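Sorting cords and cables into a divided bin
Home Workshop Forum > Storage and Tidying
Page 1 of 1, 16 replies, 1494 views

Fikaseck
Posted October 13, 2018
I have one drawer where every cord in the house ends up. Phone chargers, extension leads, some thin orange cord I use for tying up plants, rubber bands, the lot. I bought a red plastic bin with three compartments and I'm trying to work out a system that will last longer than a week.

So far the white cable goes in one end compartment and the yellow-orange cord goes in the middle. I left the wide one free until I decide what deserves it.
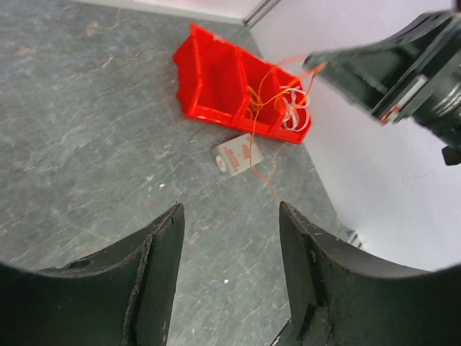
The thin stuff is my problem. It catches on everything, and when I pull one piece the rest comes along. I've tried winding it around my hand and tucking the end in, and it opens up again in the bin. Do people tie it, bag it, or put it on a card?

Voltus
Card. Cut a piece of cardboard, put a notch in each end, and wind the cord the long way. Finish in a notch. Takes a minute per cord and you can write the length on it.

rustbelt_ed
I disagree on the card for anything with a plug on it. Winding tight around a flat edge puts a hard bend in the cable at the same spot each time. Loose loops and a hook and loop strap for cables, card for string.

Voltus
I meant string and thin cord. Wouldn't do it to a charger either.

Vodimo
Use the wide compartment for the thing you reach for most. I gave my biggest one to spare adapters and I open it twice a year. Total waste. Chargers live there now.

Fikaseck
That makes sense. Chargers it is. I still need a place for the rubber bands. They got mixed in with the thin cord and it took me most of an evening to get a handful apart.

Villanueva
Rubber bands should not be in with cables at all. They go sticky when they get old and they mark the jacket. Put them in a jar or a small box with a lid.

rustbelt_ed
Never had one go sticky in under a few years. A small box is still better, mostly for finding them.

Villanueva
Depends how warm the room is. Mine sat over a radiator from April on and they were ruined by the next spring.

Vodimo
For getting the bands apart, dump the whole pile out on a bare surface and take the bands off first. Leave the string for last. If you start with the string you just pull the knots tighter. Same goes for white cord with trailing ends, get it well clear of the pile before you start.

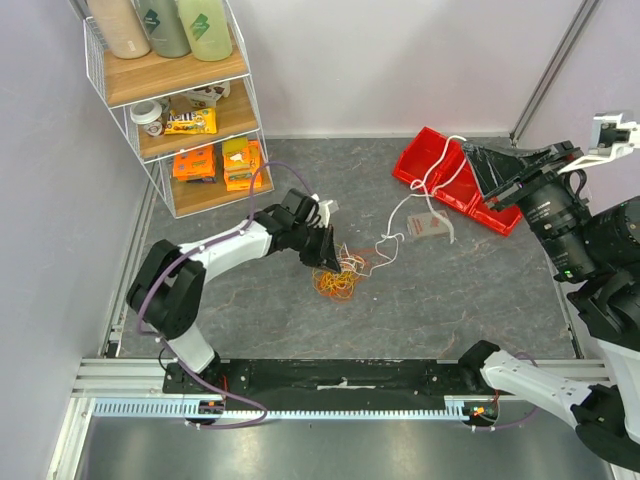
larkspur_15
What size strap do you use for a phone charger cable?

rustbelt_ed
The thin ones, half an inch wide and six inches long. They go around a coiled charger twice and stay put. The wide ones are for extension cords. I bought a roll and cut it myself, 59 cents a foot at the hardware store.

larkspur_15
Thanks. I've been using the twist ties that come in the package and they break after a few months.

Voltus
Twist ties are fine for things you put away and don't touch. For daily use get the straps.

Fikaseck
I did cards for the orange cord tonight, 15 of them. Bands are going in a box. The middle compartment is staying as cord and I'll see how it holds up. Still not sold on labels.

Villanueva
Label them anyway. Masking tape near the plug.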